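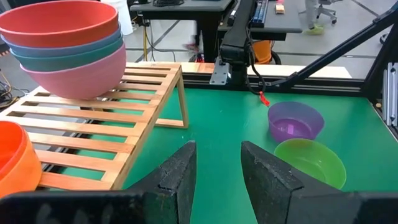 Gripper fingers, bowl table. Scuffing and small chips along the edges.

Pre-budget inspection, bowl table, card SA3
Site: Toft, robot floor
Date: 26/08/2026
Purpose: decide what gets replaced, what gets fixed and what gets stared at for another year
Ratings: OK / FIX / BUY / DEFER

1. Gripper fingers
Rating: BUY
Still fingers, still two of them per gripper. The chips are cosmetic for now, but plastic bowls have thin rims and I would like ours to keep them. Kandero sells fingers in pairs, minimum order 2 pairs, delivery "prompt," a word they have never defined for us. Order before March and put the spares in a drawer with a label on it. The last spares went into a drawer without a label and are presumably still there.

2. Arm mounts and brackets
Rating: OK
Hand-checked with the power off. Nothing moved that shouldn't. No money requested, which I expect will be held against us in the next round.

3. Work surface
Rating: OK
Green mat lies flat. Purchasing asked whether a new mat would "refresh the space." It would. So would a window.

4. Bowls, rack and small parts
Rating: OK, with a comment
Plenty of bowls, in more colors than my kitchen has ever managed. The slatted rack stays. Loose small parts go back in a bowl at the end of a run, including the little red one that likes the right-hand side of the mat. Budget line for bowls: zero. Please stop sending me links to bowls.

5. Cables and floor power
Rating: FIX
Black and yellow cables in a heap between the table and the cart, with the power adapter lying on the floor among them. This is the one item on the sheet that could put somebody in the emergency room, and it is also the cheapest. Needs a floor cable cover, a strap for the adapter and one quiet afternoon. Allow $100. Do not let it get bundled into item 8, where it will wait for a signature until we all retire. 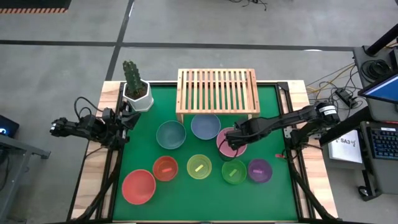 6. Clearance around the arms
Rating: FIX
The left arm can point out past the edge of the table, so the edge of the table is no use as a safety line. Measure full reach on both sides and tape the floor to match. We own tape. The potted cactus on the mat needs a decision: either it is part of the task, in which case write it down, or it moves. I am told it is doing well.

7. Emergency stop
Rating: DEFER
Test both arms separately and sign the log. Left open until the log turns up.

8. Second table
Rating: DEFER
Gimeo quoted $3,162 for the table, frame and mat, arms not included. Movis came in lower and left out the frame, so compare carefully. Before anyone signs, get in writing:
- mounting hardware, itemized
- cable routing, as a line with a price next to it
- delivery to the room, not to the loading dock

Do not order until item 5 is closed. A second table means a second heap of cables, and I have only so many ankles.

Next check: March, or when the fingers arrive.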